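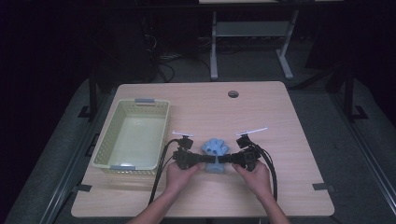
Figure 4. Two-handed placing task: one gripper unit in each hand, a soft foam piece held between the fingers, and the basket it has to go into.

5.2 What went wrong with the cables

I'd love to tell you the foam task failed for some deep reason, but most of our trouble came down to cables. We recorded 500 demonstrations on the Sastholm setup, and I had to throw out 40 of them (a painful Thursday, I can tell you!). In every one, the signal from one of the two gripper units froze partway through while the other kept going as if all was well. The log showed no error at all. It just repeated the last finger opening it had, over and over, so on paper the hand looked perfectly still.

The cause was a plug that worked itself loose when a forearm pulled on the cable. You can see in Figure 4 how the left one loops down past the arm -- reach for the far side of the basket and that loop gets short in a hurry.

I only caught it after training. The first Nornon policy let go with one side and kept pinching with the other, and during a test run it dragged the foam across the table and shoved the basket with it. No damage, but the arm didn't stop either, and that bothered me a lot more than the bad data did. Our force limit was set for hard contact, and foam squashes long before you get anywhere near it.

We made 2 changes. The recorder now ends the take if either unit repeats the same reading for 10 frames while its wrist is moving, and the arms have a separate, much lower limit for soft objects. I haven't tried either one on the longer Floltthorpe tasks yet, where the wrists twist a good deal more.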